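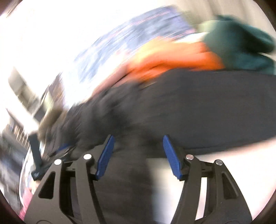
*Figure 5.1. Charcoal-grey fabric, with other cloth.*

# Chapter 5: The Pile

Every household keeps one. It may live on a chair, at the foot of a bed, or in the corner where a desk was supposed to go, and it is made of things too clean to wash and too worn to put away. Most books on housekeeping treat the pile as a moral failing. This one treats it as Chapter 5.

The first four chapters dealt with cloth that behaves: towels, napkins, shirts on hangers. You folded them flat and they stayed flat. A pile offers no such courtesy. Sleeves go through other sleeves. A blanket you meant to leave alone comes up with whatever you grabbed.

Arsen Tkachuk, who ran the linen room at the Prelanholm boarding house, taught his new hires one rule for this: **take the top thing first**. They found it insulting. Then they went and pulled at something interesting from the middle, and had the rest of it on their shoes.

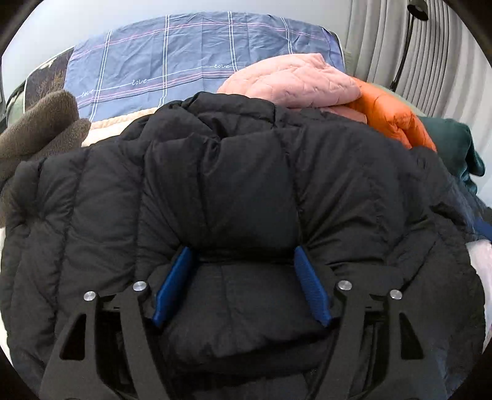 Bulky outerwear gets its own section (5.3), and it has earned it. A quilted puffer jacket is mostly air held in place by stitching, and it spreads over clothing and bedding alike as if it paid the rent. Lift it by one cuff and the rest follows when it feels ready. The better hold is a good handful of the body — padding, lining and all — with the other hand under the collar. Black ones add a further difficulty, as a fold and a pocket look much the same until your hand is in one.

By the end of the chapter you should be able to:

- clear a mixed pile from the top down
- tell clothing from bedding by feel
- fold a padded jacket so that it stays folded for at least 3 minutes

**Before you begin.** Find a pile. If you don't have one, ask whoever you live with where theirs is, and be polite about it. Allow 70 minutes for the exercises, nearly half of which will go to the jacket.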